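3.2 Planning the equipment for the collection stations

The first budget, prepared in April, counted only the large items. It included two pairs of hand-held grippers from Prirkby, one computer for each station and the tables. Small items were left to a line called "other", with 111 dollars per station. This line was spent before the second station was ready, and we had to ask for an extension of the grant. Figure 4 shows a station during the whiteboard task.
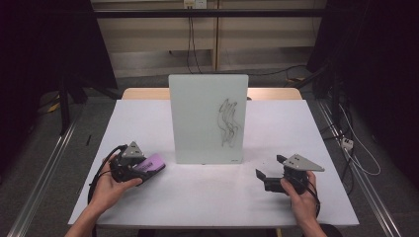 Figure 4. Whiteboard task with two hand-held grippers. The left gripper holds the eraser.

Our revised plan divides the cost into three groups: devices, task objects and consumables. The division is useful when the price of a device is fixed but the number of tasks is still open. For the whiteboard task, the task objects are a frosted glass panel, an eraser and a marker, and they are cheap. The cables were a larger problem in planning. Each gripper has its own cable, so the lengths must be chosen for two arms that move at the same time, and a spare must be ordered for each side. We bought the spares from Lashari at 444 dollars for the full set, and this amount is now a separate line in the budget.

Consumables were estimated from the number of recordings. We planned 100 recordings per task and assumed one new eraser for every task. This was too low for the erasing task, where the surface of the eraser is pressed at many angles by the operator. We now order three.

The total for one station in the revised plan is 2144 dollars, without the computer. We compared this with a leasing offer from Wukska, which covered the grippers but did not include the repair of cables or connectors. Leasing was cheaper for the first year only. As the Sasik project runs for three years, we decided to buy. Laboratories with a shorter project may come to a different decision.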